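Salt, Rice, Pears

a short story
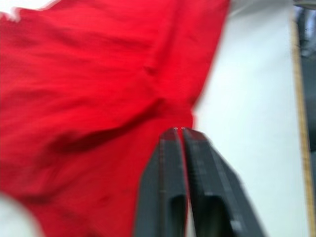 1. Morning

Four foods. That was the deal. Rice, pears, turkey, salt. The clinic in Drenbridge had printed it on a yellow sheet and Jaruwan Rungrueang had taped the sheet inside the cupboard door, where it looked at her every time she wanted crackers.

Day 14. No headache. No hives on the neck. She wrote that down. Then wrote it again bigger.

Her sister called at 7. "Are you eating?"

"Rice."

"Just rice?"

"Pear."

Long breath on the other end. Their mother's breath, exactly.

Bus at 7:40. She missed it. Ran back for the pear, missed it again, if you can miss a bus that's already gone.

2. Noon

Birthday at work. Of course. Sheet cake from Zastudside, the good bakery, buttercream roses. Everyone standing around with paper plates, licking thumbs. She ate cold turkey out of a jar and said happy birthday to a man from billing whose name she'd never gotten.

"You're so disciplined," said somebody.

She wasn't. She was scared. Six years of itching, of lying awake at 3 in the morning with her arms under the cold tap. Creams, pills, a special pillow. A doctor who said stress and looked at teh clock. Then this new one, with her yellow sheet, who said let's take everything away and see what's left.

What was left was hungry.

3. Evening

Tomorrow she could add one thing back. One. The sheet said eggs or wheat or milk, pick, wait three days, write it all down.

She'd been planning it for a week. Wheat, obviously. Toast. She had the loaf already, in the freezer, behind the peas. She'd dreamed about that toast. In the dream it was the size of a door.

But if it was wheat. If she took one bite and by midnight the neck was up again, then that was it, no more noodles at her mother's table, no more dumplings in August when the cousins came and the whole kitchen was flour to the elbows. Right now she didn't know. Not knowing was sort of nice. She could stay on Day 14.

She called her sister back.

"I might start with eggs."

"You hate eggs."

"I know."

Quiet. A TV going somewhere behind her. Then her sister said, "Mom asked me what you can eat. She's been making the rice seperate. In case you come by."

Jaruwan opened the cupboard. Yellow sheet. Closed it.

"With pears?"

"She bought like 20 pears."

She got the loaf out of the freezer and set it on the counter, still in the bag, to thaw for morning. Then she put her coat on and went for the bus.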